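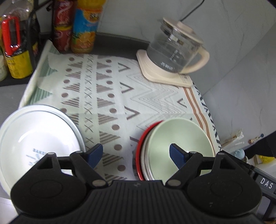 Can you put stoneware dinner plates in the dishwasher every day without ruining the glaze?

Most of them will take it, provided the glaze is fully fired and the plates aren't knocking against each other in the rack. I've been using the Stillden 12-piece set daily for 3 months and the glaze looks the same as it did out of the box, apart from some gray marks from cutlery that I'll get to below.

Stillden Everyday Stoneware Set, reviewed by Alfie Tapley
Oct 18, 2022

The set comes with dinner plates, side plates and bowls, four of each. I bought mine from Dradbridge in the off-white. There is also a dark green, which I have only seen in the store. It looked blacker than it does on the website.

Packaging was good. Every piece sat in its own cardboard slot and nothing was chipped. The box is heavy, so have it delivered if you live up a flight of stairs.

Weight

A dinner plate weighs a little over 600 grams on my kitchen scale. My old Niswood plates were a good deal lighter, and I noticed the change for the first week, mostly when lifting the whole stack down from a high shelf. If you have wrist trouble, pick up one in the store before you order. The side plates are fine.

The bowls are wide and fairly shallow. They suit pasta and salad. Soup gets cold in them faster than I'd like, and cereal is awkward toward the end because the spoon slides up the side. I kept a couple of deeper bowls from the old set for breakfast.

Microwave

The plates get warm in the microwave but stay easy to hold after two minutes on high. The bowls get hotter, especially at the rim. Use a towel.

Dishwasher

The dinner plates fit the lower rack of my machine, but the lip is thick and I have to leave an empty slot between each one. That costs space. With the Niswood plates I could use every slot. The foot ring on the bottom holds a small puddle of water at the end of a cycle, so expect to dry them by hand or tip them before you open the upper rack.

Marks and scratches

Forks leave thin gray lines on the off-white glaze. These are metal deposits and not scratches, and they come off with a paste of baking soda and water. I do this once a month. A matte glaze would probably show more of them, so I'm glad I went with the satin.

I have one chip, on the rim of a side plate. It hit the faucet, so I don't hold that against the set.

Stacking

The plates stack level. The bowls don't nest as closely as I expected, and four of them take up more height than four dinner plates and four side plates together. Measure your shelf first.

Price

I paid 50 dollars on sale. Alipour makes a similar set with a deeper bowl, and if soup is a big part of your week I would look at that one first.

Replacement pieces are sold singly, except for the bowls, which only come in packs of 2. I asked Dradbridge whether that would change and they said they had no plans to.

I'll keep using them. The spare side plate I ordered to replace the chipped one is a slightly warmer white than the rest.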